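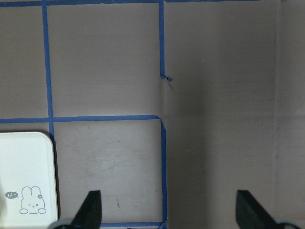 Blue painter's tape on a flat greyish-beige surface, left side marked out and right side still open.

How to Lay Out a Sorting Grid with Painter's Tape

By Waldemar Kołodziej
9 Jan 2022

A taped grid is a cheap way to keep small things apart on a table. I use one for sorting screws, for laying out puzzle pieces, and for taking a clock apart when I want the pieces to go back in the same order. It goes down in a few minutes and comes up again without leaving marks on most surfaces.

What you need

One roll of blue painter's tape, 1 inch wide or narrower
A tape measure or yardstick
Scissors
A pencil
A damp cloth and a dry one

Masking tape will do for an afternoon. Don't leave it down overnight. It gets hard to peel and you'll be rubbing glue off the table the next day.

Prepare the table

Wipe the surface with the damp cloth, then dry it. Tape won't hold on crumbs or on furniture polish. If the table is painted, waxed or old, press a short piece of tape onto the underside first, leave it an hour and pull it off. If any finish comes with it, tape your grid onto a sheet of cardboard instead.

Choose your cell size

Put the largest thing you plan to sort on the table and leave room for your fingers around it. For hardware I make the cells 3 inches across. For puzzle pieces I go up to 12. A puzzle with 1000 pieces needs a few big cells and a lot of free table – small cells fill up and spill over into each other.

You don't have to cover the whole table. I tape the left half and keep the right half clear for working. If you're left-handed, swap them.

Lay the tape

1. Start with the top line. Pull out the full length, hold it tight between both hands and lower it to the table in one go. Press down from the middle toward the ends.

2. Measure down from the top line and make small pencil marks for the next horizontal line, one at each end. Lay the strip across the marks.

3. Add the vertical lines, working from the outside edge in. Let the strips cross over each other. The crossings hold well and you save a lot of cutting.

4. Add the bottom line last and rub all the tape down with the dry cloth.

Cut the ends with scissors if you care how it looks. Torn tape frays, and the tip tends to curl up where a sleeve can catch it. You can trim a curled end where it lies or fold it under and press it flat.

A vertical line that is a little out of step with the one above it does no harm in a sorting grid. Straighten it only if your cells have to match in size.

Label the cells

Write on the tape itself with a ballpoint pen. Marker can soak through thin tape, so test it on a scrap. For more than 50 small parts I also keep a list on paper, with the cells named by row and column.

Take it up

Peel slowly, pulling the tape back low over itself. Take the strips up in the reverse order you laid them, so the ones on top come first. Rub off any glue with a little cooking oil, then wash the spot with dish soap.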